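Search this feed
Latest Posts Replies Media

Imeo Erdale, Automation Maintenance

1/ The Erdale site of Imeo is publishing its maintenance arrangements for the switchgear cell in this thread. The cell consists of one robot, two control cabinets and a marked floor area. The arrangements apply from May and replace the notice issued by the Revcombe office.

2/ The robot operates the push buttons and rotary switches on the cabinet doors. Staff who look after the cell are asked to treat the robot and the cabinets as one machine. A fault reported against either will be logged against the cell.

3/ Before any work begins, the supply to the cabinets is to be confirmed by reading the meter on the left-hand door. Three readings are shown. They are to be entered in the cell log together with the time of day. A lamp alone is not accepted as evidence that a circuit is live or dead.
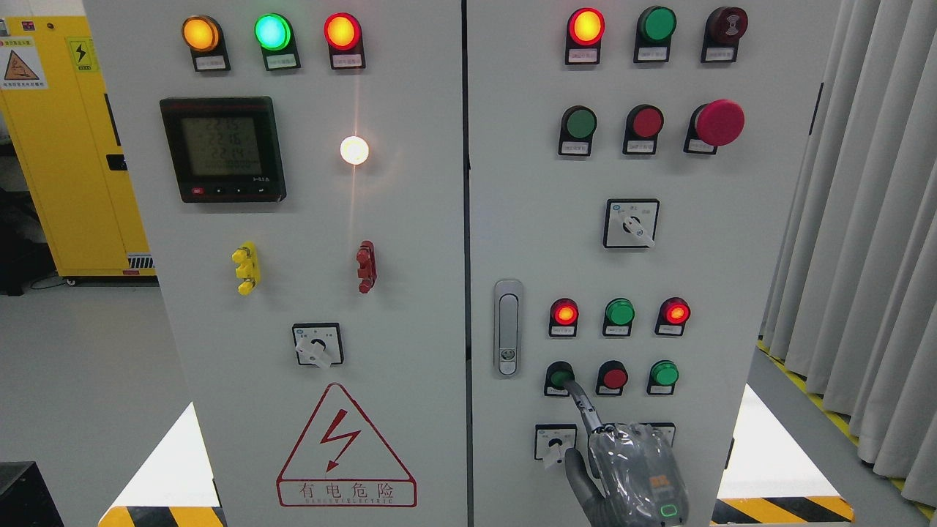

4/ The position of the robot relative to the doors is checked at the start of each shift. The check uses the lower rows of controls, where space is tightest and a small error matters most. If the finger meets a button away from its centre, the shift lead stops the programme and requests a new alignment.

5/ Alignment is carried out by two trained members of staff. One stands at the pendant. The other stands within reach of the emergency stop on the right-hand door and has no other duty during the work.

6/ Button presses are counted by the controller. The count stood at 3,226 when these arrangements were drawn up. Fingertips are inspected at every 425 presses and replaced at 4,000, whether or not wear can be seen. Worn tips are to be returned to stores in the bag provided.

7/ We have been asked why the replacement figure is lower than the one in the supplier's handbook. The handbook figure assumes flat buttons. Rotary switches place a sideways load on the fingers, and our own records from Revcombe showed looseness in the joints well before the handbook limit.

8/ Rotary switches have a separate procedure. The programme approaches the handle slowly, closes on it, turns it and then releases it fully before withdrawing. Withdrawal with the fingers part closed is the most common cause of a bent handle and must be corrected in the programme. Slowing the arm does not cure it.

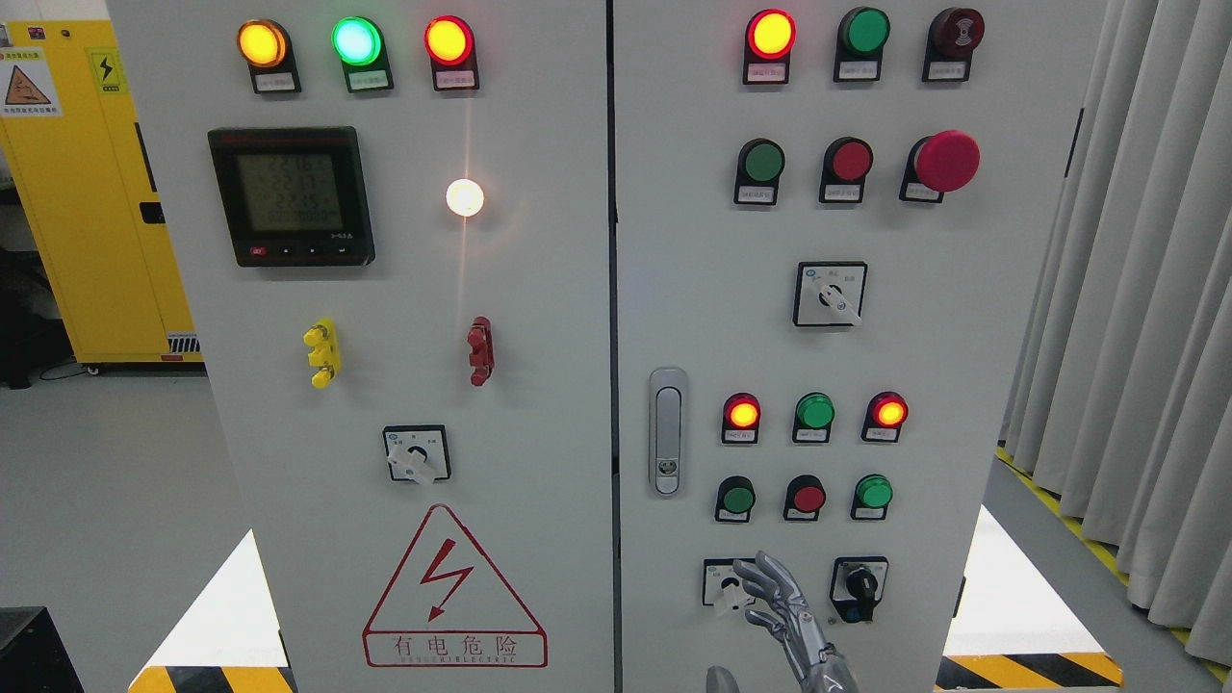

9/ Grip settings are stored separately for each switch and must not be copied from one to another. The value for a handle on the upper part of the door may be wrong for one lower down, as the wrist arrives at a different angle. On the right-hand door the two bottom switches, one with a white knob and one with a black knob, sit side by side, and the programme must name the switch by colour as well as by position. Entries reading only "bottom switch" will be sent back.

10/ Cleaning. Cabinet doors are wiped with a dry cloth. Sprays are not permitted in the cell. Labels that can no longer be read are to be reported and must not be written over by hand. The warning sign on the left-hand door is to be kept clear of notes and tape at all times.

11/ The striped marking on the floor is part of the safety arrangements. Tools, bags and trolleys may not be left on it. Damaged tape should be reported under job code 654.

12/ The supplier, Diệp, remains responsible for repairs inside the robot's wrist and hand. Site staff may change fingertips and outer covers only. Opening the hand for any other purpose requires written agreement from the Automation Maintenance office.

13/ Questions on these arrangements may be sent as a reply to this thread or handed in at the Erdale stores desk. Replies are read each working morning.

Last updated: May

Contact | © Imeo | Back to top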